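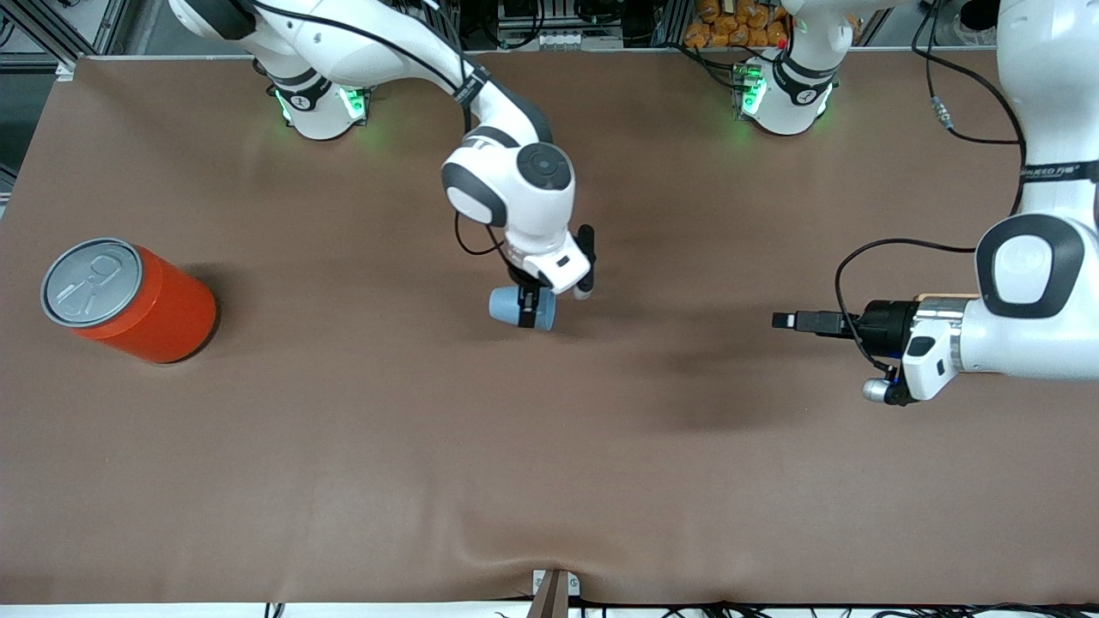
Table clearing

Table clearing is the removal of cups, cans, plates and other leftovers from a table once the people using it have lost interest in them. It comes before wiping and is often mistaken for it, mainly by those who wipe around things.

Order of work

Household manuals disagree on where to start. The older school, set out by Frida Thygesen in The Bare Table, begins with whatever stands closest to the edge. Mogens Vídalín preferred to begin with cups, on the grounds that a cup left to itself attracts other cups. His pamphlet on the subject runs to 46 pages, 19 of them about saucers.

Drink cans are usually left until late. They are light when finished and surprisingly heavy when not, and the only way to learn which is to pick one up -- a step many people put off until the next morning.

Cups

A small cup without a handle is held around the middle. Carried upright, it keeps its contents. Carried on its side, it is assumed to have none, an assumption that Thygesen calls "the chief source of work in the home." Cups with handles may be carried several to a hand, although the number a person believes they can manage is generally 2 higher than the number they can.

Surfaces

Smooth brown tabletops are forgiving of coffee and tea, which they hide, and unforgiving of milk. Pale tops work the other way around. Snædís Hafstein's survey of 2,000 households found that most owners regretted whichever color they had chosen.

Disputes

The point at which a table counts as clear remains unsettled. Vídalín allowed one object to stay, provided it looked deliberate. Thygesen allowed none, and the two exchanged letters on the matter for years. Later writers, including Pin-yu Cheung, accept a single can or vase at the far end but draw the line at mail.

See also: Dishwashing; Coasters; Sideboard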